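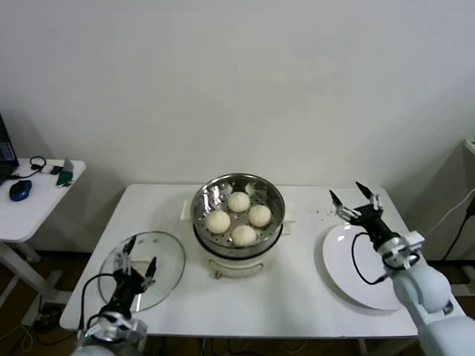

Steam, Starch and Four Buns at a Time

Þórey Eskildsen has been steaming buns on countertop equipment for 6 years, first for a canteen supplier and now as a product tester at Harms, where she writes the cooking tables that go into instruction leaflets. Her subject is narrow. She works on filled and plain wheat buns, cooked in small electric steamers of the kind with a heating base, a perforated metal basket and a lid. We met in February in the test kitchen, and the conversation began with water.

"Most complaints about a steamer are complaints about water," she said. "There was too little of it, or it was cold at the start and the timer was already running, or it was touching the food. I ask about those before I ask about the dough."

Her standard fill is 415 milliliters. She arrived at the figure by weighing the base before and after each run, and it leaves a margin at the end of a full cycle for four buns. More water takes longer to boil and does nothing for the cooking. With less, the base can run dry in the last minutes, and the heater's cutoff stops the steam while the centers of the buns are still setting.

She does not accept that steam is gentle. "It's a fast way to move heat. Steam condenses on the dough and gives up its energy there. The surface of the bun is hot within seconds. The inside is slow, and the inside is what you are timing."

The dough she uses for testing is plain: wheat flour of moderate protein, water, yeast, a little sugar and a small amount of oil. Each batch is 712 grams of flour. The number looks odd, and she explained that it was worked backward from the size of her mixing bowl and the number of pieces she wanted on a tray. The flour comes from Ullden, a mill she has used since the canteen job, and she has kept to it so that results from different seasons can be compared. She records the flour temperature too, a column she says she has rarely needed.

Shaping gets more of her attention than mixing. A round bun for steaming should be tight on top and closed underneath. If the seam is loose, steam enters there and lifts the base, and the bun leans. If the top is slack, it spreads and goes flat.

"People shape them well and then proof them too long," she said. "In an oven you can sometimes get away with it. In a steamer the bun swells, you lift the lid, and it goes down in front of you. It wrinkles like a glove."

She judges the end of proofing by weight in the hand and by a light press with a knuckle. The dent should come back slowly and almost completely. She does not give a time for this in her leaflets, over the objections of a former editor who wanted one. Kitchens differ too much in temperature, and a printed number would be followed.

On arrangement she is strict. Four buns go in as a diamond, one to each side, one toward the back and one toward the front, with a gap in the middle. The gap matters because the holes in the floor of the basket are the only route upward for the steam. A bun placed in the center covers the holes directly over the boil. The others then depend on what comes up around the edge.

"You can fit five. I have done five many times, for the record," she said. "The one in the middle had a wet bottom every time. The four around it took longer. You gain one bad bun and you delay four good ones."

I asked whether the buns should touch. She said a light contact at the end is acceptable and that the skins can be separated with a wet knife. Contact at the start is a different matter. The sides that touch stay pale and tacky, and when pulled apart they tear and show the crumb. She leaves two fingers of space and expects to lose most of it.

Paper came up next. Many recipes call for a square of parchment under each bun. Eskildsen uses it for filled buns, which are heavier and can leak, and often leaves it out for plain ones, brushing the metal with oil. A full sheet across the basket is a mistake she sees often. It blocks the perforations and collects a pool of condensate, and the buns sit in it.

Stainless steel baskets hold more heat than plastic ones once they are up to temperature, and they mark the dough with a pattern of dots. She has no opinion about the dots. A colleague at Wivis, where she spent a short period writing cleaning instructions, considered them a defect and sanded a test basket to reduce them. The buns stuck to it.

The part of the process she has the most notes on is the lid. A glass lid lets the cook see the buns without opening the steamer, at least until it fogs, and on most units it fogs early. The inner surface then carries a layer of water. Lifted straight up and tilted, the lid drops that water onto the buns and leaves yellowish, glossy spots where the skin has soaked it up. Bamboo lids absorb the moisture and avoid the problem. Glass and metal do not.

She described her method in order. Turn the heat off. Wait three minutes with the lid in place. Lift it by the knob a finger's width and hold it level. Move it sideways, clear of the basket, and only then tip it. Put it down on a flat part of the table with nothing under the rim.

"The waiting is for the structure," she said. "The gas in the bun is hot and expanded. If you open it right away the gas cools and contracts before the walls are firm enough to hold. Three minutes is enough for my size of bun. For a large filled one I would go to five."

She has tried the common remedy of wrapping the lid in a cloth. It works against dripping. It also raises the lid slightly and lets steam out at the rim, adding to the cooking time, and the corners of the cloth need to be tied up away from the base. In her leaflets it is listed as optional.

Her table layout has not changed in years. The steamer stands in the middle. The lid goes to the left and a plate to the right, close enough that a bun moves only a short distance. She wants the plate in position before the lid comes off, and she wants it flat and wide. In a bowl the buns lean against each other, and the steam still leaving them condenses on the sides and runs down.

"A plate isn't ideal either," she said. "A rack is ideal. But people own plates, and I write for people who own plates."

For moving the buns she prefers tongs with flat, smooth ends, opened wide and closed low on the bun. The skin is weakest in the first minute and a grip near the top leaves two dents that stay. Fingers dipped in cold water also work, and she said she would deny having told me so if it appeared in a leaflet. The order is the nearest bun last. Reaching over an empty front position is safer for the wrist, in theory; her own notes show that she takes the front bun first when she is tired, and she intends to look at that again.

Her log now holds 3,000 entries, each for one basket. An entry gives the fill, the flour, the shape, the time under steam, the waiting time and a score for the skin. Scores run low. A perfect skin is smooth, matte and dry to the back of the finger, and she gives the top mark sparingly.

The log includes a long section on reheating, a use she believes is more common than cooking from raw. Buns from the refrigerator are firm because the starch has set again, and steam reverses most of that. They take less time than raw dough and tolerate crowding better. The failure there is leaving them in. After too long, the outer layer turns gluey and comes off with the fingers.

We finished with cleaning. Descaling depends on the local water, and she does it by eye, with citric acid, when the heating plate has a visible gray film. The basket should be washed while it is still warm, before the starch in the holes hardens. If it has hardened, soaking is better than scrubbing. Crumbs on the table get wiped up last, since there are always more of them once the buns have been opened.

She is currently comparing two basket floors for a small steamer that Harms sells under the name Skekel. One has more holes and the other has larger ones. The larger holes score slightly better on skin and slightly worse on sticking. The next set of runs uses the same dough with the oil left out.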